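Accueil > La lettre de l'atelier > Novembre > Billets

Le pain du samedi, suite (et pas fin !)

Bon, je vous avais promis des nouvelles de mon levain et j'ai reçu tellement de messages que je m'y colle. Il va bien ! Il a déménagé avec moi à Skilbridge, calé entre deux pulls dans un carton, et il a boudé toute la première semaine. Pas une bulle. J'ai fini par le nourrir avec la farine de seigle du moulin Kododlow (celle du marché, dans le sac en papier brun) et le lendemain il débordait du bocal.

Depuis, je fais 2 pains chaque samedi, un pour nous et un qui part chez les voisins du dessous. Ma pâte habituelle : 732 g de farine et 377 g d'eau, plus le levain et le sel. Oui, c'est assez ferme, je sais, les amateurs de grosses alvéoles vont m'écrire. Chez moi on fait surtout des tartines, et j'aime que le beurre reste dessus ! Si vous débutez, commencez comme ça, la pâte colle moins aux doigts et le façonnage est beaucoup moins pénible.

Côté cuisson, j'ai essayé la vieille cocotte Sarıgül de ma tante, couvercle fermé au début puis ouvert pour la croûte. Belle couleur, mais le fond a un peu brûlé. La prochaine fois je glisse une plaque en dessous, et je vous raconte.

Pour le service, je reste fidèle au panier en osier clair posé sur le plan de travail. Le pain y passe la journée, on se sert en passant, et le soir il en reste rarement de quoi faire du pain perdu.

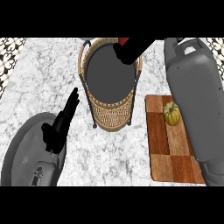 À vos agendas

L'échange de levains a lieu samedi matin à Folbridge, dans la salle derrière la bibliothèque. Apportez un bocal propre et une étiquette avec le nom de votre farine. Je viendrai avec du rab de seigle !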